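4 Getränkeplatz einrichten (Becher, Deckel, Halm)

Gilt für die Theke Vornen mit weißer Platte, alle Breiten. Wer noch die alte Shibata-Theke hat: Kapitel 4 überspringen, weiter bei 5. Maße sind andere.

4.1 Was Sie brauchen

Pappbecher, leer zum Üben
Passende Deckel, rund, mit Öffnung für den Halm
Trinkhalme, gerade
Lappen, fusselfrei
Reiniger Bumotex oder klares Wasser
Maßband

Becher und Deckel immer aus derselben Lieferung nehmen. Gemischte Chargen schließen schlecht, das merkt man erst wenn es tropft.

4.2 Platte vorbereiten

1. Platte komplett abräumen. Auch die Serviettenbox.
2. Mit feuchtem Lappen abwischen, von der Wand nach vorn.
3. Fuge zwischen Platte und Holzwand trocken nachwischen. Dort kein stehendes Wasser lassen.
4. Zwei Minuten warten. Nicht föhnen.
5. Mit der Hand drüberfahren - klebt noch was, ab Schritt 2 wiederholen.

Achtung: Keine Scheuermilch auf der weißen Fläche. Matte Stellen gehen nicht mehr raus und sind kein Garantiefall.

Hinweis: Die Holzwand nur in Faserrichtung wischen, also quer. Nebelfeucht reicht.

4.3 Stellplatz festlegen

1. Von der Wand 287 mm nach vorn messen, Punkt mit Bleistift anzeichnen, dünn.
2. Von links 700 mm messen, zweiter Punkt auf gleicher Höhe.
3. Der Becher steht mittig auf dem zweiten Punkt. Der erste ist nur Hilfspunkt.
4. Rundherum 40 mm frei lassen. Keine Löffel, keine Zuckertüten, kein Kassenbon.
5. Leeren Becher hinstellen, leicht antippen. Wackelt er, Bodenrand prüfen. Eingedrückte Becher aussortieren.
6. Bleistift wegradieren, sobald der Platz sitzt.

Im Café Lirkcombe ist der Platz seitlich versetzt, wegen der Steckdose. Geht auch, dann aber Maß ins Blatt hinten eintragen, sonst sucht die Frühschicht wieder.

4.4 Deckel aufsetzen

1. Becher mit einer Hand unten halten. Nicht in der Mitte drücken.
2. Deckel gerade auflegen, Rand muss überall aufliegen.
3. Erst hinten andrücken, dann einmal mit dem Daumen rundum.
4. Prüfen: leicht am Rand ziehen. Geht er ab, neuen Deckel nehmen. Ausgeleierte nicht nochmal verwenden.

Vorsicht: Bei heißen Getränken nie von oben mit dem Handballen drücken. Verbrühungsgefahr!

4.5 Halm einsetzen

1. Halm am oberen Drittel fassen.
2. Senkrecht über die Öffnung halten.
3. Langsam absenken bis zum Boden. Kein Druck, kein Drehen.
4. Loslassen. Eine leichte Neigung ist in Ordung.
5. Knickt der Halm, rausziehen und wegwerfen. Auch wenn der Knick klein ist.

Hinweis: Halm nur bei kalten Getränken. Heiß wird ohne ausgegeben.
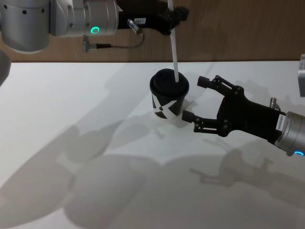 Abb. 4-1: Becher mit schwarzem Deckel und weißem Halm auf der Platte. Halm leicht geneigt.

4.6 Wenn etwas nicht passt

Halm geht nicht durch: Öffnung im Deckel nicht ganz gestanzt. Anderen Deckel, nicht mit dem Messer nachhelfen.
Becher rutscht: Platte feucht, zurück zu 4.2.
Deckel springt hoch: zu voll. Unter dem Rand Luft lassen.
Halm steht stark schräg: rausnehmen, neu ansetzen. Bei großen Bechern längere Halme bestelen.
Ring auf der Platte: sofort wischen, bei Kaffee mit etwas Bumotex, danach klar nachwischen.

4.7 Abends

Unbenutzte Becher zurück in die Hülle, Öffnung nach unten. Deckel abdecken. Halme liegend lagern, nicht offen stehen lassen. Platte wie 4.2, Schritte 2 und 3.

Fragen zu den Maßen: Chiyo Mizuno. Nachbestellung Becher und Deckel: Min-kyu Seo, bis 14 Uhr. Im Juli nur vormittags.

Weiter mit Kapitel 5, Abfall und Rückgabe.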